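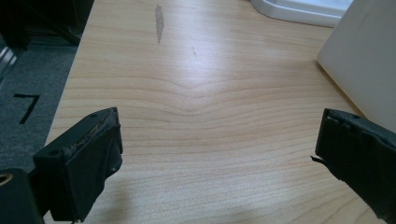
Light wood-look table top with a gray scuff and a thin dark streak near it.

Gray marks on a pale table: what to try first

A pale table shows everything. I have lived with light table tops in three apartments, and the gray mark is the one people ask me most. They think the surface is damaged and they already look for a new table. Very often a gray mark is only something that was left on top by another object, like a rubber foot or the bottom of a pot, and then it can be taken away with patience.

First touch it. Close your eyes and move a fingertip slowly across the mark. If you feel nothing, or a little bump, there is a good chance it is sitting on the surface. If your nail falls into it, it is a scratch, and cleaning will only make it a cleaner scratch.

It helps also to look from the side. When the ceiling lamp shines on the table, the bright spot hides half of the problem. Turn off the lamp and hold a flashlight low, almost flat to the table. I do this in the evening, after dinner.

Then start with the softest method:

Warm water, one drop of dish soap, a soft cloth. Leave the damp cloth on the mark for 2 minutes, then wipe in the direction of the grain. Dry immediately.

A white school eraser. My neighbor Pei-shan Siu showed me this one and I did not believe her. Rub lightly, blow away the crumbs, look again. It is good for rubber marks and for pencil.

Baking soda mixed with water until it is like toothpaste. Put it on with a finger, make very small circles, stop after ten seconds and look. Baking soda can make a shiny surface dull, so try it under the edge of the table before.

Rubbing alcohol on a cotton pad, only for laminate. On lacquered or oiled wood please do not use it.

I do not recommend the white melamine sponge. It works fast, but it is a fine sandpaper, and on my old desk it left a dull circle which I could see every morning for 6 years.

How do you know if you have laminate or real wood? Look at the grain. On a laminate the pattern is printed, and sometimes you can find the same V shape again in another place. Look also at the edge, where real wood continues its lines around the corner and laminate usually has a separate strip.

For a thin dark line, use the eraser first. If it stays, it may be a fine scratch with dirt inside. Clean it with a soft toothbrush and soapy water, let it dry one night, and then touch it with a wax repair stick in a color a little lighter than you think. Hemi Te Moana from our building used one too dark, and now the line is easier to see than before.

To have fewer marks, put felt under everything that lives on the table. Lift the lamp when you move it. Check the felt in September, when the windows close and we all begin to sit inside again, and change the pieces that are flat or full of sand.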